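Filed under: Robotics, Student projects | Tags: two arms, grippers, university club

The club has had its two-armed robot since December and I have written very little about it, mainly because I was busy with it. The end-of-year demo is getting close, so I am putting down where we are while I still remember which bits caused trouble.

There are nine of us on the project. In practice four or five turn up on any given evening, which is about as many as can stand near the table without getting in each other's way. Our task for the demo is called "Bottle and Lid" on the sign-up sheet. The robot has to take hold of a full water bottle with both hands, move it to one side, and put it down upright. Then it has to pick up the round lid that was behind it and pass it from one hand to the other. Two people suggested having it unscrew the bottle cap as well. We voted that down after a trial with the motors switched off and somebody moving the arms by hand. Even a person has trouble doing it that way.

The lid was Định Bùi's idea. The first version of the task was only the bottle, and he said it was too easy to do without really using the cameras, as you could drive to the same place every time and close the fingers. If the lid is partly hidden behind the bottle then the robot has to deal with the bottle first. I was against it because I thought we would run out of time. We have nearly run out of time, but I now think he was right.
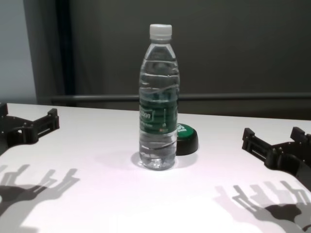

Bottle in the middle, lid behind it, one gripper on each side.

Most of the work so far has gone into the fingers. The first set had flat faces and the bottle turned in them whenever the left and right sides weren't level. Thin plastic bottles are awkward in general. If you squeeze too little they slip, and if you squeeze too much the sides go in and the water comes up to the cap. We tried lining the fingers with a strip cut from a bicycle inner tube, which helped with slipping but peeled off at the corners. After that we bought a sheet of grippy foam from Plasico, and that lasted one evening. In the end we changed the closing speed and left the fingers alone. Slowing down the last part of the movement did more than any of the materials did.

I should say something about how we collect the practice runs, as two first years asked me and I gave them a poor answer. One person drives both arms using the handheld controllers, and everything gets saved: the joint positions, how far open each gripper is, and the camera view from chest height. When we have enough good runs we train on those and let the robot try alone. Our target is 900 runs. We log each one in a spreadsheet with the driver's initials, a pass or fail, and a note. The notes column started out sensible and now contains things like "hand cramp" and "bus".

Hwa-young Song is by far the best driver. She can do a run in half the time I take and she keeps the two hands at the same height without looking as if she is trying. We had to ask her to slow down a bit, because her runs and mine looked like two different tasks when we plotted them. We now have a rule that nobody does more than 100 runs in a row before swapping over. It was meant to keep the data mixed, but it is also kinder on the wrists.

Lighting has been the other nuisance. The table is plain white and the overhead light throws the shadows of both grippers right across it, with every finger showing. On the early models we had a strange problem where the arm would reach for a spot well in front of the bottle. My guess is that it was paying attention to the shadow. Định thinks it was a calibration fault and that the shadows had nothing to do with it. We recalibrated and changed the light position in the same session, so we will never know which of us was correct. The lesson there is to change one thing at a time, which we were all taught at school.
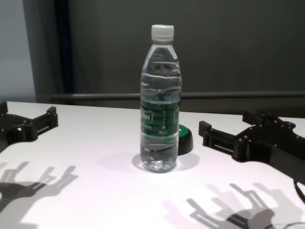 Both grippers in by the bottle, with their shadows on the table.

The handover of the lid is still the weak part. Picking up something low and round from a flat table means coming down at a steep angle, and if the fingers are even slightly too low they press on the table and the arm stops itself. We have set the height limit three times. It passes the lid across well once it has it. Getting it is the problem.

Money, for those who ask. The department paid for the arms and we pay for everything else. We have spent most of our small grant on spare servos from Soltetti, who took a long time to deliver but did send the right ones. The cable guides came from Grgić and I would buy those again. Bottles cost nearly nothing. We keep using the same one until the sides get creased, and then someone goes to the shop.

The other team in our section are calling themselves Trurkura and their robot is stacking cups. They have 2,000 runs saved already, according to the message they posted in the group chat, and they did post it twice. Cups are lighter than a full bottle, is all I will say.

Still to do before the demo:

- Finish the runs. We are short by a fair number, mostly ones with the lid further to the left.
- Tape the table position on the floor. It gets knocked and then everything is off.
- Tidy the cable on the right arm so that it can't catch.
- Write the two-page report. Hwa-young has done the method section and I have done the title.
- Decide who talks and who stands by the stop button.

If you are at the university and would like to have a go at driving, come to the lab after 6 pm while we are still collecting. You don't need any experience. It takes a few tries to stop moving your own head when the robot's view doesn't move with it, and after that most people get a bottle moved without dropping it. First years are especially welcome, as three of us are leaving this summer and somebody has to know where the spare screws are kept (second drawer, in the mint tin).

I will put the demo results up when we have them, including if the lid ends up on the floor.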